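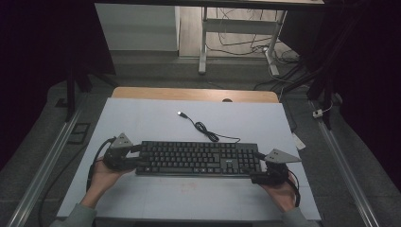 Chapter 3
Preparing for a Reflexology Session

Learning aims
By the time you have worked through this chapter you should be able to take a simple health history, decide whether a client can be treated today, set out a treatment space, and explain to a new client what will happen during the session.

3.1 Before the client arrives

In Chapter 2 you looked at foot charts and at how different schools of reflexology arrived at different ones. Charts get most of the attention on training courses, and students often learn them by heart before they have touched a foot. The work of an ordinary session starts much earlier, with a conversation and a form.

The form is usually called a consultation record. It asks for the client's name and contact details, any medical conditions, current medicines, recent operations, and the reason for coming. You should also ask about pregnancy, blood clots, diabetes and any loss of feeling in the feet. Some clients will leave boxes blank. Go through the blanks aloud with them and write down the answer, even when the answer is 'none'.

Reflexology does not diagnose illness and you must not suggest that it does. If a client tells you that a tender spot on the sole must mean something is wrong with the kidneys, explain that you can't tell them that, and that a worry about their health should go to their doctor. Many clients come to relax, and for them it is enough to say so on the form.

3.2 When not to treat

There are times when a session should be put off. A client with a fever, a suspected clot in the leg, a foot infection or a recent fracture should not be treated. Other conditions call for advice from the client's doctor first, and a fuller table is given at the end of the chapter. If you are unsure, wait. A client who is sent home with a polite explanation will often book again.

Case study: Lama Darwish

Lama Darwish trained in Geltow and now rents a room there 2 afternoons a week. One December a regular client arrived with a swollen, warm left calf and asked for her usual session. Lama did not remove the client's socks. She explained why she could not go ahead, helped her to ring the surgery, and wrote a short note on the record with the time of the call. She made no charge.

Read the case again and decide what you would have written in the note. Keep it to facts you saw or were told. 'Left calf swollen and warm, client says since yesterday' is a useful note — 'possible clot' is a guess, and belongs to somebody else.

3.3 The treatment space

You need a reclining chair or couch, a stool at a height that lets you keep your back straight, two clean towels for each client, and somewhere to wash your hands. The room should be warm, as feet cool quickly once they are bare. Keep the light soft enough for rest but bright enough to see the skin properly.

Oils are a matter of choice. Yannick Coste, whose hand exercises appear in Chapter 5, works with a plain powder and keeps oil for the last few minutes. Wubit Asfaw uses a light cream throughout. Ask about allergies before you use either, including nut allergies.

3.4 Explaining the session

A new client may have no idea what to expect. Tell them that only shoes and socks come off, that the pressure should never be sharp, and that they can ask you to stop at any point. Say how long you will take. Then ask if they have any questions, and give them time to think of one.

Activity 3.1
Working in pairs, take turns to be the client and fill in the consultation record on page 70. Swap, and compare how long each of you spent on the questions about medicines.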